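Home | News | Working Groups | Events | Members | Contact

Print this page | E-mail this page

Newsletter, February 2018

Simulation test guideline for sidewalk robots: draft two is out!

After a winter of long calls and longer comment threads, the second draft of our good practice guideline for testing delivery and inspection robots in simulation has gone to members. We are really happy with it. The first draft was a decent start but it read like a wish list, and plenty of you told us so. This one has actual things to check, in an order you can follow at a desk, and most of the credit goes to the people who sent in comments (all 250 of them!) and to the small team at Lelcombe who sorted them into something we could work through.

The scope has been trimmed. The guideline now covers small ground robots that travel at walking pace on sidewalks, plazas and campus paths. Road vehicles are out, and so is anything that flies. We had a lively argument over robots that cross streets at marked crossings and ended up keeping them in, with their own section, since a sidewalk robot that never meets a curb is a rare animal.

What has changed

The biggest change is the scene record. Every simulated place used in a test now gets a short written record that travels with it: who built it, which version it is, what in it is solid to the robot and what is only there to be looked at, what time of day and weather it stands for, and what was left out. Draft one asked for "adequate documentation," and we got back everything from a single file name to a forty-page manual. The new record fits on a page. Halvard Amundsen wrote the template and has tried it on scenes from three different tool chains, and he says the "what was left out" box is the one people fill in last and learn the most from.

We also split "looks right" from "behaves right." A scene can be lovely on the screen and still have a bollard the robot drives straight through, or a curb that has a nice shadow and no height at all. Draft two asks for a collision check on every fixed object inside the planned route plus a margin, done before any results are logged. It is dull work, and it pays off fast. Tunditz ran the check on a campus model they had been using for months and found 15 objects with no collision shape, among them a bench right beside their usual start point. They have very kindly let us use the case in the annex.

Third, repeat runs. Draft one said tests should be repeated "a sufficient number of times." Several of you asked, quite fairly, what on earth that meant. The new text sets a minimum for each class of test and asks that every run be reported, including the ones where the simulator crashed or the robot sat still and did nothing. The trial set from Nasetti has 3,628 runs in it and every single one has an outcome next to it. It is a pleasure to read, if you like that sort of thing, and we do!

Fourth, ground surfaces. This section hardly existed before. Pavement in a simulator is very often one flat sheet with a picture on it, and joints, cracks and stains are part of the picture. That may be fine for a camera test. It is no use at all for judging how a small wheel copes with a gap. The draft now asks authors to say, for each surface, whether its marks are painted on or have real depth, and to keep claims about ride and traction to the second kind.

Working through a scene

Members who came to the online session asked to see the desk review done on a real outdoor scene, so the annex now includes one. The reviewer starts with the ground, then moves to the thin upright things (posts, lamp poles, sign supports), which are easy to miss for both people and sensors. After that come dark and reflective surfaces, then plants, then anything that could move in real life but is standing still in the model. Each item gets one of 4 marks: checked, changed, accepted as is, or out of scope. Comments are welcome but kept short.
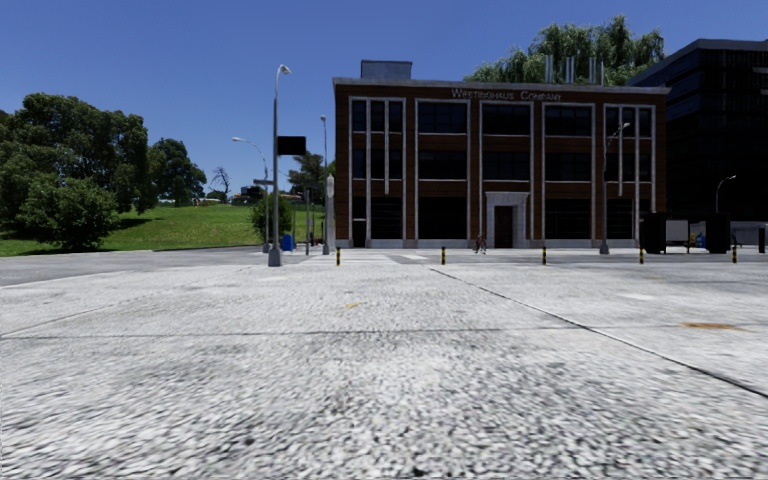
Simulated plaza used for the desk review. The row of black and yellow bollards and the long dark line across the concrete both get their own entries in the scene record.

The bicycle by the entrance led to a good discussion. Is a parked bicycle a fixed object? For one run, yes. For a site model that will be used all year, surely not, and the group agreed that it belongs on the "could move" list along with trash cans, café chairs and delivery crates. A test report should say whether such objects stayed put between runs. The dark glass of the office tower went down under reflective surfaces, with a note for anyone simulating lidar to state how glass is treated. Trees got the shortest entry: say whether they sway.

Lettering and signs came up too. Our advice is simple. If the robot reads text for any purpose, list the text it can read in the scene. If it doesn't, leave it alone and move on to something more useful.

Still open

Two questions are not settled. One is lighting. A clear blue sky is the default in nearly every tool we looked at, and a robot tested only under that sky has had an easy life. The draft recommends at least one low-sun case and one overcast case, but some members want these to be required, and we lean that way ourselves. The other is people. We have no agreed way to describe how simulated pedestrians behave, and the section is a placeholder for now. Tomić has offered to host a small group on it, and if you have worked on crowd models, please, please join.

How to comment

The draft and the blank scene record are in the members' area under Working Groups. Use the comment form and give the clause number with each remark. Suggested wording is much easier for us to handle than a general worry, though we will read both. Comments close in April, and we plan to hold one more open call before then. If you try the scene record on a model of your own, send us the filled-in page even if it's messy. Messy ones show us which boxes need better wording.

Print this page | E-mail this page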